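Search the Kids' Desk
Type a word... Go

Can You Believe What a Cardboard Box Says?

By Haziq Jugah
September 11, 2021

Go and find a cardboard box. Any box will do. A cereal box, a shoe box, the one your last birthday present came in. Now read everything printed on it, including the tiny stuff underneath.

You will probably find a triangle made of arrows. You might find a leaf, or a tree, or the whole Earth with a smile on it. You might find words like "green," "earth friendly" and "please recycle." Boxes are very pleased with themselves these days.

I like cardboard. I also don't believe everything I read on it, and I don't think you should either. So let's look at what cardboard is, and then at what it says about itself.

What is it made of?

Cardboard is paper's big cousin, and paper is made of fibers. A fiber is a very thin thread. The ones in cardboard come from wood. If you tear a piece of box slowly and hold the torn edge up to a window, you can see them sticking out like fuzz.

To get the fibers out of a tree, a mill chops the wood into chips and cooks the chips with water and chemicals until they go soft. The mush you get is called pulp. The pulp is spread out on a moving screen so the water drains away, and then it is pressed and dried. The fibers grab hold of each other as they dry, and you have a sheet.

Notice the words "chemicals" and "cooks." They don't get printed next to the smiling Earth. Making paper takes a lot of water and a lot of heat, even when the mill is careful about it.

Two kinds of box

People say "cardboard" for two different things.

A cereal box is made of one thin, stiff sheet. People in the box business call it paperboard. It bends easily, it takes bright printing, and it squashes if you sit on it.

A shipping box is made of corrugated board. That means it has layers: a flat sheet on the outside, a flat sheet on the inside, and a wavy sheet glued between them. Look at the edge of a shipping box and you'll see the waves. They work like a row of tiny arches, and arches are good at holding things up.

Try it yourself. Take 3 sheets of plain paper. Leave one flat, fold one back and forth like a fan, and save the last in case you mess up. Lay the flat one across a gap between two stacks of books and put an eraser in the middle. It sags. Swap it for the fan. The fan should hold the eraser and probably a good deal more. It's the same kind of paper both times. All you changed was the shape.

How flat turns into box

A box starts out as a flat shape with flaps, called a blank. A machine stamps it out of a big sheet, a bit like a cookie cutter. The same machine presses lines into it where the folds will go. Those lines are called scores. Without scores the board would fold wherever it felt like folding, and you would get a lump.

If you carefully unglue a cereal box and open it out, you'll have the blank again. Lots of people guess that it will be a simple rectangle. Draw your guess first, then open the box and see how close you were. I have done this many times and I still get the small flaps wrong.

Now for the claims

Claim one: "This box is recyclable."

Usually true, but it's a slippery sort of word. "Recyclable" means it could be recycled. It doesn't mean it will be. Your shoes are washable. When were they last washed?

For a box to be recycled, someone has to put it in the right bin. A truck has to collect it. A sorting center has to accept it. A mill has to want it. If any of those steps goes missing, your recyclable box goes to the dump with the potato peels.

And some boxes are awkward. A pizza box soaked with grease is hard to use again, as oil and wet pulp don't get along. Some places take pizza boxes anyway and some don't. A box with a shiny plastic coating on the inside may be turned away too. The rules change from one town to the next, so a box that was printed far away can't possibly know the rules where you live. It says "recyclable" all the same.

Claim two: "Made from recycled material."

How much of it? That should always be your next question. If a box was made with a spoonful of old paper and a bucket of new, somebody could still be tempted to print those words on the front. Look for a number. Some boxes give one, with a percent sign, and I trust those a bit more than the ones that only give me a leaf.

There are also two sorts of recycled paper. One sort was really used by people, read or opened or shipped, and then collected. The other sort is trimmings from the factory floor that never left the building. Using up trimmings is sensible. It just isn't the same as rescuing your old shoe box, and a label that says "recycled" may mean either. If you see the long word "post-consumer," that's the first sort.

Claim three: "Cardboard can be recycled forever."

I hear this one from grown-ups a lot. It's wrong. Each time paper is turned back into pulp, its fibers get a little shorter and more worn. Short fibers don't grip each other as well. After a number of trips they are too short to make a strong sheet, and they get washed out with the waste. How many trips? You'll see different answers in different books, and I'd be suspicious of anyone who gives you one exact number for every kind of paper. What everybody agrees on is that new fibers have to be mixed in along the way.

Claim four: "Earth friendly."

This doesn't mean anything you can check. What would an earth-unfriendly box look like? Would it frown? When a claim can't be tested, you may as well skip it and read the ingredients.

A class that checked

Herman Sopacua teaches at a school in Varkerbridge, and in March his class did something I wish more people would do. The town's newsletter had said that "nearly all" the cardboard in Varkerbridge was being recycled. The class wanted to know where that came from.

They wrote to the town and asked. The first letter back said thank you for your interest. The second letter had an actual answer in it: "nearly all" meant nearly all the cardboard that people put in the blue bins. Cardboard in the regular trash hadn't been looked at.

So the class looked at their own. They saved every piece of cardboard the school threw out, wrote down which bin it had been in, and kept going until the storeroom was full. They ended up with 822 pieces. A big share of them had come out of the regular trash, mostly milk cartons and snack boxes with the food still in them.

Does that prove the newsletter was wrong? No, and Mr. Sopacua made the class say so. One school isn't a whole town. Children eat a lot of snacks. But it did show that the sentence in the newsletter was hiding something, and it took only 2 letters to find out what.

So is cardboard bad?

I didn't say that. Cardboard is strong for its weight, it comes from plants, and most of it really can be made into something else. If you have to pick between a cardboard box and a foam one, I would pick cardboard, and I could give you reasons.

My quarrel is with the printing. A box is partly an ad, and the people who wrote the ad want you to feel good about buying what's inside. They are allowed to want that. You are allowed to ask for numbers.

The 3 questions I ask a box are: How much? Who checked? What happens to it where I live? Most boxes can't answer even one. You can also skip the questions and use the thing again. A box that gets used twice has done more good than a box with a very nice leaf on it, and it makes a decent garage for toy cars too.
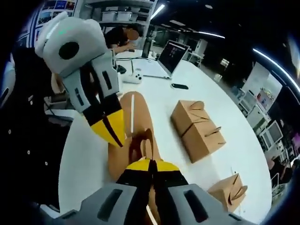

When it does finally have to go, take off the tape, flatten it, and look up your own town's list before you choose the bin. Don't go by the arrows.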